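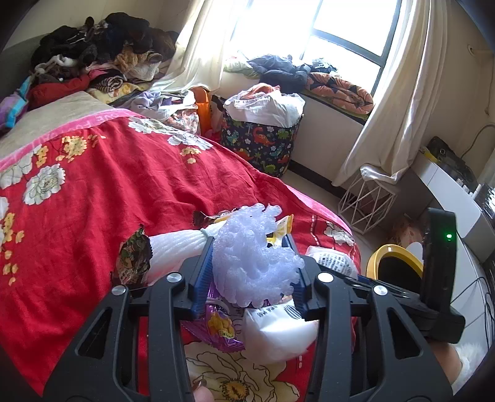
Fig. 4-1. Snack bag, plastic package and foam net sleeve on a red floral sheet.

4 Setting up a review cycle

This section covers the set-up of a staff review cycle in Prorkau. It assumes that the organisation chart has been loaded (section 2) and that user roles have been assigned (section 3). Screens and menu names are those of the standard edition. Sites running the Batard payroll link will see an extra tab called Pay, described in section 9.

4.1 Before you start

You need the role of Cycle Owner or Site Administrator. Team Leads can open the Cycles page but the New button is greyed out for them.

Have the following to hand:
- the start and end dates of the review period
- the list of departments to be included
- the question set, either one of the supplied sets or your own in CSV format
- the name of the deputy for each line manager on long leave

Note: A question file may hold up to 177 questions. Rows after that are dropped when the file is loaded and a warning is written to the import log. No message is shown on screen.

4.2 Creating the cycle

1. Open Cycles from the left-hand menu and select New.
2. Enter a title. The title is printed on every form and letter, so leave out internal codes.
3. Set the review period. The end date must fall before the closing date entered in step 5.
4. Select the departments. Ticking a parent department ticks all departments under it. To leave one out, untick it by hand afterwards.
5. Enter the closing date for self-review and the closing date for manager review. Allow at least 10 working days between the two.
6. Select Save as draft. The cycle now appears on the Cycles page with the status Draft.

Caution: Do not select Save and open at this stage. An open cycle sends invitations straight away and these cannot be recalled.

4.3 Loading the question set

1. Open the draft cycle and go to the Questions tab.
2. Choose Supplied set or Own file.
3. For a supplied set, pick Visser Short or Visser Full. The short set has no section on objectives.
4. For your own file, select Browse, pick the file and select Load.
5. Check the import log. Rows marked R were refused; correct them in the file and load it again. The second load replaces the first in full.
6. Select Preview as employee, then Preview as manager.

Free-text answers are limited to 400 characters by default. The limit is set per question in column F of the file, with a lowest value of 200. A blank cell takes the default.

Note: Changing the wording of a question after the cycle has opened does not change forms that have already been started. Employees in the same team may then see two versions.

4.4 Matching employees to reviewers

By default each employee is matched to the line manager shown in the organisation chart. Check the match before opening the cycle, above all where teams have moved in the last quarter.

1. Go to the Reviewers tab and select Run match.
2. Sort by Status. Lines marked Open have no reviewer.
3. For each open line, select Assign and enter the name of the reviewer. A reviewer must hold the role of Team Lead or higher.
4. For managers on leave, select Deputy and enter the start and end dates of cover.
5. Select Confirm match.

An employee cannot be matched to themselves. Where the chart shows this, usually at the head of a site, the line stays open until another reviewer is assigned.

Caution: Running the match again removes all reviewers assigned by hand. Export the list first with Actions > Export.

4.5 Setting reminders

Reminders are sent at 07:00 local time on the site server. Two are set up by default, one at the halfway point and one on the day before closing. Add or remove reminders on the Messages tab. The sender address is taken from site settings and cannot be changed per cycle.

If mail passes through the Polton gateway, add the sender address to the allowed list before the first reminder is due. Held messages are shown in Prorkau as sent.

4.6 Opening the cycle

1. Return to the Summary tab. All four items must show Ready.
2. Select Open cycle.
3. Enter your password and select Confirm.

The status changes to Open and invitations are queued. Large sites should expect a delay before the last invitation leaves the queue.

If an item shows Check, select it to go to the tab concerned. If Reviewers shows Check with no open lines, a deputy period ends before the closing date. Extend the period or assign a second deputy.

To close a cycle early, see 4.9. To add a late joiner to an open cycle, see 4.7.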